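Open Day at the Castik Handling Lab

Castik opened its handling lab to members on Thursday, May 8, 2025. The program was one talk, a bench demonstration and a long question period. Our chapter was given the afternoon slot. What follows is a summary for members who did not get in.

The demonstration cell is called Endora. It has two arms on a shared linear rail at the front of a white table, a wooden shelf at the back, and mesh baskets hung on the aluminum framework. The task set for the day was tidying: move alarm clocks between table and shelf.
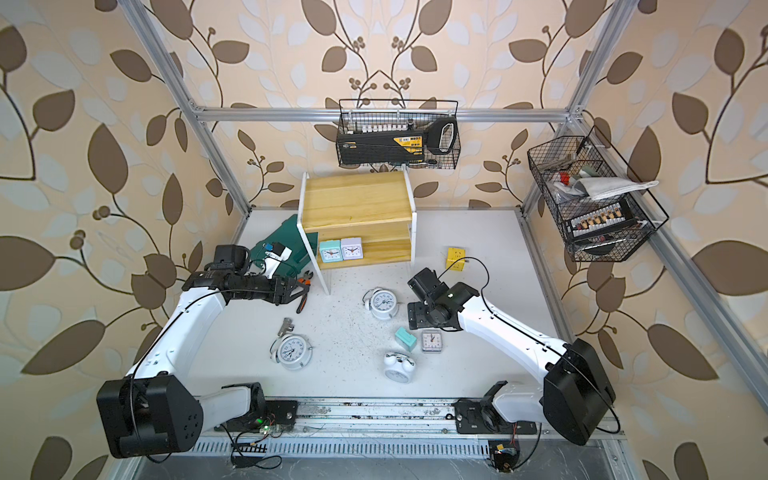 Shared rails are cheaper than two separate bases, and they bring a scheduling problem. Neither carriage can pass the other, so any object one arm cannot reach has to wait or be handed over. Grastetti, which wrote the planner, splits the table into zones and lets one arm at a time claim the middle. Clutter makes the zones harder to hold. With twin-bell clocks lying over on the table and a pair of pliers in front of the left gripper, the planner has to choose between clearing a path and reaching over. According to the talk, it reaches over whenever the clearance model allows, and the clearance model is conservative.

The lab logged 600 pick attempts on clocks before the open day. Of these, 287 were on square cases and the remainder on round ones. Success rates were not given. The presenters said the figures would be published with the full report in June, along with the object list.

Most of the technical discussion was about grasp selection. A square plastic case offers flat parallel sides but tends to rotate if the fingers close off center. The mint-green clock was used to illustrate this: held between long black fingers, it hangs at a tilt, with a finger across part of the dial. A tilted hold is acceptable for transport. It is a poor start for placement, where the base has to meet the shelf square. The planner therefore includes an optional regrasp on the table, which costs 6 seconds.
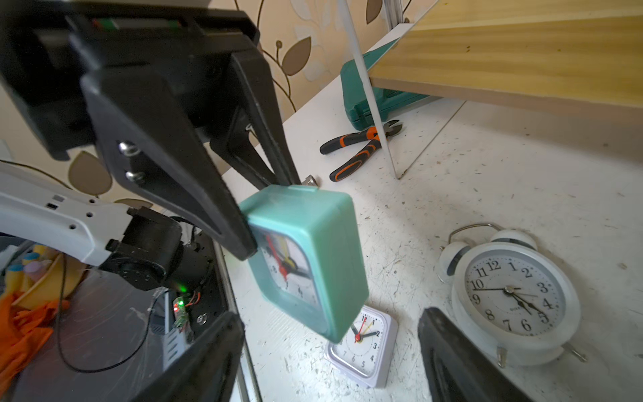 Placement and the shelf

The wooden shelf is the harder half of the task. Clocks go up in a row, faces toward the table, and each one placed narrows the approach for the next. A row with two mint-green clocks and a white one of the same general shape also tests the vision side, which must tell a placed object from one still to be moved. Color alone will not do it. Paewai supplied the tracking software, and its approach is to keep a position history for every object and compare shapes only when a track is lost.

A member asked about wear. The table surface is scratched and specked, and the lab does not resurface it between runs - the marks are treated as part of the test conditions.

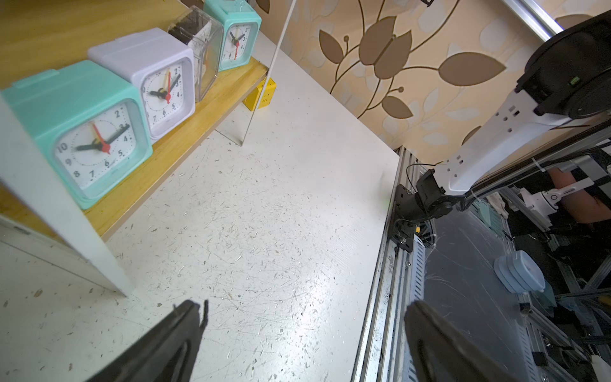
CASTIK HANDLING LAB, June - The full report on the clock task is due this month, and the chapter will hold a copy for loan. Requests for a second visit should go to the chapter office by e-mail, with a note of any planner or tracking questions so they can be forwarded in advance. Closed shoes are required in the lab.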